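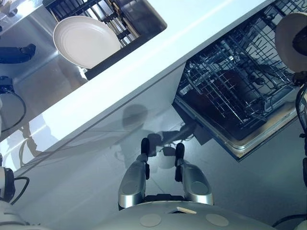
White plate in the rack, dishwasher open.

I want to write a few posts on the 1,000 meter races at Grenimville. I have followed them since February and I think many people read the draw in a wrong way.

The straight at Grenimville is short and the first bend comes early. So everybody says, take the inside gates. I also believed this for a long time.

But the rail is moved between meetings. When it is out, the inside horses must go very hard to hold their place, and they pay for it in the last part. When it is in the true position, gate one is fine.

Plorkano is a good case. She drew wide last time, gate 8, and her rider did not fight. He let three go in front and sat behind them with cover. She won by a neck, and to my eye she was not yet at full effort.

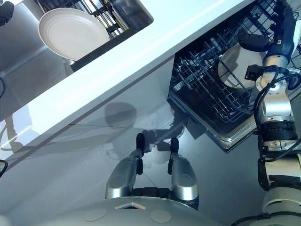 Somebody replied under my last thread that Plorkano only won because the leaders went too fast, and that from the same gate on a slow pace she would finish nowhere. The person also asked why I never mention the weight.

It is a fair point. She carried little that day and she will carry more now. I still keep her in my first three, but I will not take a short price. 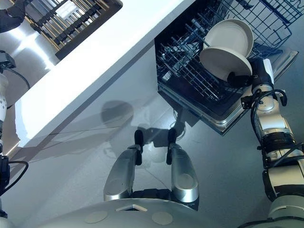
Siltenden Racing Club - Form Study Group

For the new members: we meet at 7 p.m. and we go through the card one race at a time. Please read the stewards' notes before. Last month I spent an hour on a horse who was already scratched, my own mistake.

My small notebook has 127 runs from this distance now. I know it is not much. For the wet tracks I have almost nothing, so I prefer to say no opinion there.

If the rail is out again, I look first at the middle gates, and at any horse who has run well behind others. Leaders from gate one I leave alone - unless there is no other speed in the race.

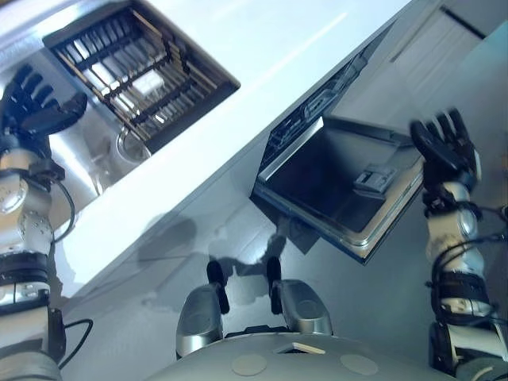
Countertop and sink.

Next thread will be on the 500 meter trials and how much to trust them. My short answer is: a little. - Đạt Tiêu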